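Stilora word list — readme

Last touched 17 August 2024

What this is

A list of household words as people in and near Derent say them, with the meaning, where it was heard and a rough spelling. 821 entries at the moment. Started as a notebook, then a spreadsheet, now a plain text file because the spreadsheet kept turning things into dates.

What's in the folder

words.txt — the main list, one entry per line, tabs between the columns
places.txt — 12 place names with the short codes used in the main list
doubtful.txt — things heard once, or heard badly. Don't quote from it.
old/ — the February version, kept so earlier references still work

Columns in words.txt

word, other spellings, meaning, room, place code, heard or written, note

Room means the part of the house the word belongs to. Kitchen has 427 entries, more than half the list. Wash house is next, then yard. Bedroom is thin, people didn't offer much. If a word belongs to two rooms it goes under the first one given and the other is in the note.

Spelling

No standard spelling exists so I made choices. Double vowel for a long sound. Apostrophe only where something is clearly dropped. Where someone wrote the word down themselves thier spelling wins and mine goes in the second column. Capital letters never, except place names.

Where the words came from

Mostly talk, noted down the same day. Some from the Brarnel parish newsletters, recipe pages mainly. A smaller lot from letters in the Sutanto papers, copied by hand, so check before quoting. Anything from print or letters is marked written.

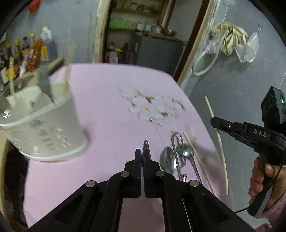 Kitchen words are the messiest part and will probably stay that way. The same word gets used for three different tools depending on which side of the river you ask, and one tool can have four names in one street. Spoons are worst. The list splits them by size and not by job, so two metal spoons lying together, one with a wide oval bowl and one smaller, get seperate entries even if the speaker calls both of them a "dobber". Looped wire tools with a long handle are all under "whirrel" for now. Chopsticks have no local word that I have found, left out.

Known problems

Duplicates in the yard section, not merged yet
Place code BR used for both Brarnel and Brarnel Lane up to the February version
Notes column runs long in places, some programs chop it
No sound. Please don't ask for sound, there are no recordings

Using it

Free to copy and print for anything non-commercial. Say Stilora word list and the date of the version. Corrections welcome — give the word, the place and who says it (gran, neighbour, you). No need for full names.

To do

merge yard duplicates
second pass on wash house
check the Sutanto spellings against the letters again
sort out "pog", which can't mean both bucket and lid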